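Right, notes for the April session on looking after cell 7. I've kept them short, so read them before you come in and have a pen with you. Most of this comes from what Faith Kariuki wrote when she set the cell up at Holtuvcombe, plus whatever I've scribbled in the margins since.

## Before you touch the arm

- Put it in hold, then press the stop. Both, please!
- Hang your tag on the gate.
- Check the log for anything left over from the last group.

## Fingers

The two fingers get a wipe with a dry cloth, tips first. Look along them for nicks and for any lean to one side. If one has to come off, mark which side it came from – they look the same until you fit them the wrong way round, and then you'll spend your afternoon wondering why every pick lands crooked (I have done this more than once).

Go round the housing screws with the small driver. Snug is enough. They go into plastic, and Ehab Tazi has already repaired one stripped thread this term and would like not to do another.

## Wrist camera

Clean the lens, then run the Noven check routine. It wants 14 views of the target and takes its time over them. The fingers will be soft and blurry at the bottom of every view, so don't go chasing the focus to sharpen them up. What you want sharp is the table and whatever is lying on it.

## Test pick

We use the card wallet for this, with the VIP card in the front sleeve. It's a nasty thing to handle: the sleeves are clear, the cards are thin and the cover folds. 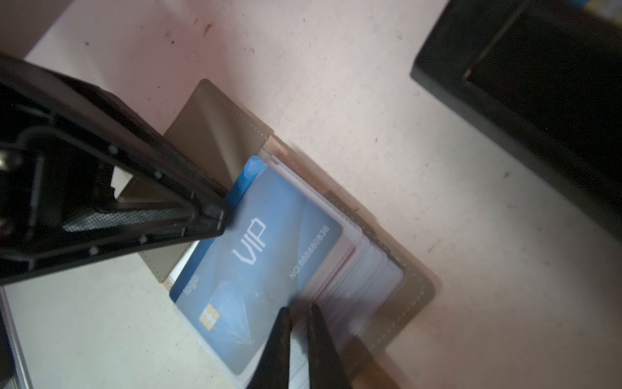 Go down at the slow setting and keep your thumb near the stop. If the housing meets the card before the fingers do, your tool angle is out, so back off, note the reading and go through the Virkberg sheet again from line 37. Don't nudge the wallet to make it fit! I know it's tempting.

## Writing it up

Log the pick count, the finger condition and anything you tightened. Fingers get swapped at 1000 picks whether they look tired or not. Spares are in the Yoon drawer, and the key is with me until four.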